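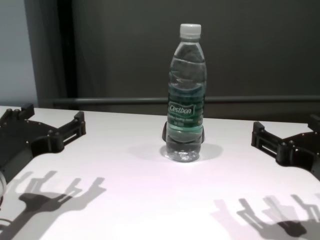
Munteanu opens Sirley to the public, a neighbourhood messaging app without likes, shares or follower counts

The app leaves beta in January after a trial with 44 residents' groups

Munteanu, the software company behind the group calendar Minico, has announced that its neighbourhood messaging app Sirley will open to all users in January. Until now it has been available by invitation only, to residents' groups, allotment societies, parents' groups and small sports clubs.

Sirley lets people who live near one another post notices, ask for help, lend things and arrange events. Posts appear in the order they were written. There are no likes, no share button and no public count of how many people follow anyone. Each group is limited to 300 members, and a group that reaches the limit is offered the choice of closing to new members or splitting in two.

During the trial, 44 groups used the app for 22 weeks. Munteanu asked group organisers to keep a short diary of what was posted and what caused trouble, and several features were changed or dropped as a result.

"We had a button that let you mark a post as solved, and people used it to shut down arguments they were losing," said Montserrat Figueroa, head of product at Munteanu. "So now only the person who wrote the post can mark it. It was a small change but the organisers noticed it straight away."

Another change concerns replies. In the first version, every reply sent a notification to everyone who had already replied. Organisers reported that a long thread about parking or bins could set off phones late into the evening. Replies are now gathered into one summary, sent at 6pm unless the member picks a different time. Urgent posts, such as a lost child or a burst pipe, can still be sent at once, but each member may send only one urgent post a day.

Of the organisers who took part, 56 per cent said that their group had moved all of its day-to-day messages to Sirley by the end of the trial. The rest kept at least one older chat group running alongside it. Munteanu said the most common reason was that some members did not want to install another app, and a version that works by email is being tested for them.

Araceli Paredes, who organises a group covering four streets and a small park, joined in the first month of the trial.

"Our old group was mostly the same six people falling out about dogs," she said. "They still fall out about dogs, but the rest of us can find the post about the plant swap now. I would like to be able to pin more than one notice, and I have told them so."

The number of pinned notices will go up from one to five in the January release.

How moderation works

Each group has between two and five moderators, chosen by its members. A moderator can hide a post, and the member who wrote it is told who hid it and why. If the member disagrees, a second moderator from the same group looks at it. Complaints that cannot be settled inside the group go to Munteanu's support desk, which aims to answer within one working day.

Members sign up with a first name, a surname and a postcode. Names are shown to other members of the group but not outside it, and posts cannot be found through search engines. Members who leave can take a copy of everything they have written and have the originals deleted.

"People ask us whether real names stop rudeness, and in our trial they did not," said Anas Obeidat, who leads the support desk. "What helped more was the slow reply setting. A moderator can put a thread on a ten-minute delay, and a lot of messages get deleted by their own authors before they go out."

Cost and availability

Sirley is free for groups of up to 50 members. Larger groups pay a yearly fee, which can be met by one person or shared between members. The app carries no advertising, and Munteanu says it does not sell member data. Text and photo storage is provided by Horken, the hosting firm that already runs the servers for Minico.

The app will be available for phones and tablets, and through a web browser. Groups that took part in the trial will be moved across automatically – their posts, members and settings will stay as they are. Existing Minico users can sign in with the same account and show their group's calendar inside Sirley.

Ramiro Moya, Munteanu's head of engineering, said the January release would be followed by support for more languages, starting with Spanish, Polish and Arabic. Voice messages were tried during the beta and will not be included for now.

Notes to editors

Munteanu makes software for small groups and clubs. Its products are Minico, a shared calendar, and Sirley.

Screenshots, the organisers' guide and the full moderation rules are available on request. Montserrat Figueroa and Anas Obeidat are available for interview.

Media contact: Amparo Escobar, press office, Munteanu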